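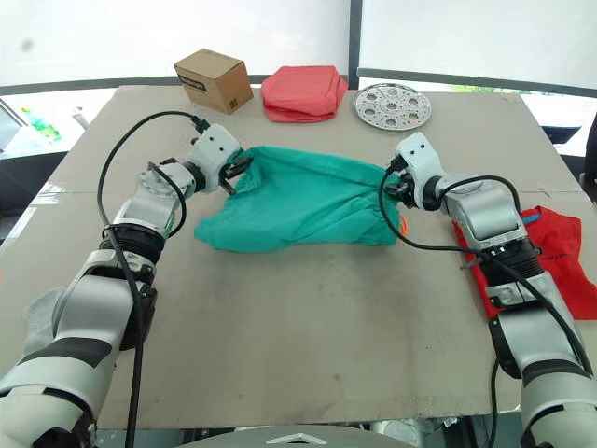
FARNTON, October

Section 4. Folding and Sorting Cloths at the Work Table

4.1 Purpose of this section

This section sets out how cloths are to be prepared, folded, sorted and put away at the work tables of the Lindholm linen room in Farnton. It replaces the loose sheets previously kept in the front of the room binder. Staff who trained under the earlier sheets should read 4.4 and 4.6 in full, as the folding order and the treatment of printed cloths have both changed.

The section covers plain colored cloths and cloths with printed lettering. It does not cover fitted sheets, quilted items or table linen longer than the work table. For those items, see Section 5.

4.2 Preparing the table

The work table is covered with beige cardboard. The cover gives a dull, even surface on which the edges of a colored cloth are easy to see, and it can be replaced when it becomes marked.

1. Remove any cloths left from the previous session and place them in the return bin.

2. Run the flat of the hand over the cardboard from the far edge to the near edge. Staples, grit and lifted tape must be removed before any cloth is laid down.

3. Check that the corners of the cardboard lie flat. Press down any raised corner and secure it from underneath with paper tape.

4. Move boxes and other small items to the far edge of the table, in a single row. The center of the table is reserved for the cloth being folded.

5. Place the next cloth to one side. It may remain crumpled until its turn.

Note: No more than 2 cloths should be on the table at any time, one being folded and one waiting. Where the two are of similar color, keep the waiting cloth in the tray instead.

Caution: Do not wipe the cardboard with a damp sponge. Moisture softens the surface and may transfer color from one cloth to the next. If the cover becomes wet, replace it.

4.3 Opening out a crumpled cloth

Cloths arrive from the dryer in a heap and are seldom square. A cloth must be opened out fully before the first fold is made. A fold laid over a hidden crease will hold that crease in storage.

1. Lift the cloth by its two ends and bring it to the center of the table. The lower part may rest on the surface.

2. Draw the ends apart until the top edge begins to straighten. Stop as soon as resistance is felt.

3. Look along the top edge. If it is gathered into wrinkles, one of the ends is being held inside the corner. Set the cloth down, find the true corner, and take hold again.

4. Lower the cloth away from you, allowing the bottom edge to touch the table first.

5. Release both corners and smooth the cloth from the middle outward.

6. Turn out any corner that has folded under itself. The lower corners are the ones most often missed.

Caution: Never pull a cloth tight in order to remove wrinkles. Woven cloths recover poorly from stretching at the corners, and a cloth that has lost its shape cannot be folded to the standard size. Wrinkles that remain after smoothing are to be left for pressing.

Note: Cloths that still feel damp at the hem are to be returned to the dryer for 14 minutes on the low setting. They should not be laid over the edge of the table to finish drying.

4.4 Folding order for plain cloths

The standard fold produces a flat bundle with one clean edge. The clean edge faces the front of the shelf.

1. Lay the cloth with its longer side toward you. If the cloth is square, either side may be used.

2. Bring the far edge down to meet the near edge. Align the corners first and the hem second.

3. Smooth from the folded edge toward yourself with one slow pass of the forearm.

4. Bring the left side over to meet the right side.

5. Smooth again, from left to right.

6. Bring the folded left edge over once more, stopping just short of the open edges.

7. Turn the bundle a quarter turn so that the folded edge faces away from you, and check the corners.

If the corners are out of line by more than the width of a finger, open the bundle to step 2 and repeat. It is not sufficient to tuck the excess inside – a tucked bundle loosens on the shelf and tips the stack.

Under the earlier sheets, the side fold was made first. This order is no longer used at Lindholm. Bundles folded the old way are slightly wider and do not fit the Lorivora shelf inserts now installed in the store. Any found on the shelves should be refolded when convenient.

4.5 Use of the folding board

The Jekik folding board may be used for steps 4 to 6 by staff who prefer it. The board is 390 millimeters long and is placed on the half-folded cloth with its short side against the left hem.

1. Fold the left side over the board and smooth it.

2. Slide the board out toward yourself. Do not lift it.

3. Make the second fold by hand, as in 4.4, step 6.

Boards with chipped edges must be withdrawn from use and handed to the linen room supervisor. A chipped edge will catch loose threads, particularly on older cloths.

4.6 Cloths with printed lettering

Cloths bearing printed lettering require separate handling. The print stiffens the fabric and will crack if it is folded sharply while warm.

1. Allow the cloth to cool fully before folding.

2. Lay the cloth with the lettering face down.

3. Fold as in 4.4, shifting the fold slightly where it would otherwise run through the lettering.

4. Place a sheet of plain tissue between bundles when stacking.

Note: Red cloths, printed or plain, are to be kept apart from all other colors until they have been washed at least once in this building. Store them in the lower tray and not on the open shelf.

Caution: Do not press over lettering with a bare iron. Use a pressing cloth and the lowest setting that will remove the crease.

4.7 Sorting and stacking

Finished bundles are sorted by color, then by size. Greens and blues have been confused often enough in the past that the following rule now applies. Teal and other blue-green cloths are sorted with the greens. Where there is doubt, the cloth should be compared with the color card fixed inside the cabinet door, under the cabinet lamp and not by daylight.

1. Stack each color with the clean edges facing the same way.

2. Place larger bundles at the bottom.

3. Stop when the stack reaches the line marked on the upright. A full shelf holds nearly 70 bundles of the standard size.

4. Enter the shelf letter and the color in the room log.

Stacks must not be compressed to make room. Surplus bundles go to the overflow cabinet, with the lid label turned outward.

4.8 Common faults

Bundle is thicker at one end: the far edge was not brought fully down in step 2. Open the bundle and begin again.

Bundle slides off the stack: the open edges are facing the front. Turn the bundle.

Diagonal crease across the top: the cloth was released before it had been smoothed. Open it out, smooth from the middle, and refold.

Color mark on the cardboard: the cloth was damp or had not been washed before folding. Replace the cover, and set the cloth aside for rewashing on its own.

Loose thread at a hem: trim it with the blunt-nosed scissors. Do not pull. If the hem has opened, place the cloth in the mending tray with a slip stating which side is affected.

4.9 Closing the table

1. Return any unfolded cloths to the tray.

2. Check the cardboard for marks and replace it if required.

3. Put back the scissors, the tissue and the folding board.

4. Initial the room log.

Questions about the folding order should be directed to Imke Bauerfeind in the linen room. Requests for replacement cardboard, tissue or boards go to Torben Hamann at the stores counter, before 3 p.m. for issue the same day.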